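Two Grippers and One Difficult Cable

Oct 7, 2021

Since the summer I wanted to compare the two parallel grippers we have in the workshop, and this week I finally had the time. The first one is the Pleltell, which we bought new. The second is an older Misov, which Heriberto Arboleda gave me when he changed his job. Both fit on the same arm with only a change of the adapter plate.

My test is simple to explain and not so simple to do. The arm must go to a control board, take the wires close to the plug, and pull the plug out without hurting anything near it. Wires are soft and they move, so the fingers should close slowly and from the correct side. I steer by hand with the wrist camera as my only view. 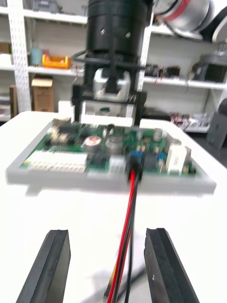
Fingers open on both sides of the red and black wires, before the board in its tray.

I made 277 attempts with the Pleltell and the same number with the Misov. The Pleltell lost the wires 67 times. The Misov lost them less often, but it closes with a small jump at the end, and I don't like this jump so near to the capacitors. I tried to make it softer in the Vaughan controller. The lowest force setting helped a little, but then the grip was too weak for the plug.

One more thing I learned is about the camera. When I move the arm fast, the picture becomes soft exactly when I need to see the plug. Myung-ja Ha told me to shorten the exposure and add a lamp from the left side. I did the first part only, and already it is more comfortable to work.

For now the Pleltell stays on the arm. In December I will receive longer fingers from Alari, with a rubber surface, and I will repeat everything with the same board. If somebody has used rubber fingers on thin wires, please write me which thickness you took.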